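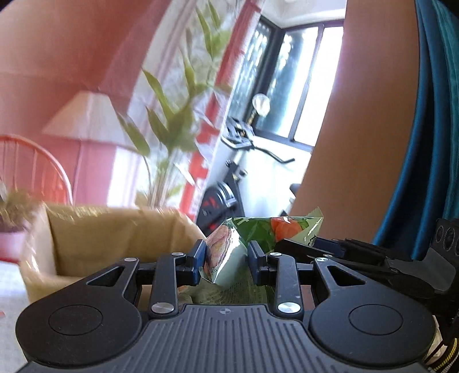
By Fostomside, club pages writer

I got to Hebden on a Friday just after ten past four, which meant I'd missed the biscuits but not the argument. The robotics club had split down the middle over whether you should pick up a bag of snacks by its corner or by its belly, and neither side was giving an inch. I was handed a gripper within a minute of taking my coat off and told to try it for myself.

The job this term goes by the name of Fidalwood. You take snack packets, you take a cardboard box, and you get the one into the other with a hand-held gripper. Do that enough times, with enough care, and you have a pile of recordings that a robot arm can learn from. That's the plan, anyway!

"People think it'll be all soldering," the club's leader told me, clearing a space for my notebook. "Mostly it's patience. You do the same small thing over and over and you try to do it nicely each time."

I asked how many times, exactly. She had the number ready – 3052 recordings since they started, of which 156 had to be thrown out. Some were too quick, some had a sleeve in the way, and a good few had somebody helping with their other hand.

"That one's the hardest habit to break," she said. "Your hand just goes out to help. A robot with one arm can't do that, so you can't either."

I can tell you it's harder than it looks (I'm a reasonably handy person and I made a right mess of my first go). A crisp packet is a horrible thing to grab. It slides, it folds, it puffs out where you don't expect it. The students have stopped noticing, but they've built up a whole language for it. A "pinch" is when you get just the edge. A "hug" is when you get the fat middle. A "tent" is a corner sticking up, and everyone loves a tent.

"I'm a pincher," one of the younger members told me, very seriously. "If you hug it you squash what's inside, and then who wants it?"

Her friend across the room disagreed. "A pinch is fine until you lift it over the side of the box. Then it swings about and you've dropped it. I'd hug every time."

They'd clearly had this conversation before, and I gathered they would be having it again at Tendetti, the schools' contest they've entered for February. Each team gets 10 packets and one box there, and the arm has to do it alone with no one touching a thing. I asked whether they thought they'd win.

"We'd like to not come last," said the pincher. "We came last before."

What went wrong? Their arm had only ever seen packets lying flat and facing the same way, so when the judges leaned one up against something it just sat there. These days they mix it all up before every go – lying down, standing up, half on top of each other.

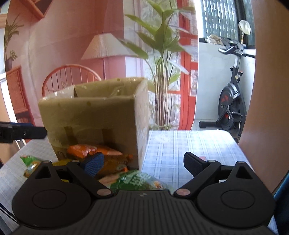
One parent, who had come to collect and stayed for a natter, told me she'd been doubtful at first and had asked whether the children wouldn't learn more by building the arm themselves. She said she'd since come round a bit, mainly because her son now talks at tea about what counts as a good example and what counts as a bad one, though she'd still like to see more screwdrivers.

I put that to the leader, who laughed and said it was a fair point. "They'll get their screwdrivers after the contest. We've got a target of 500 more recordings before then, and I'd rather they finished one thing properly."

By then the hugger wanted the gripper back, so I gave it up and went to find my coat.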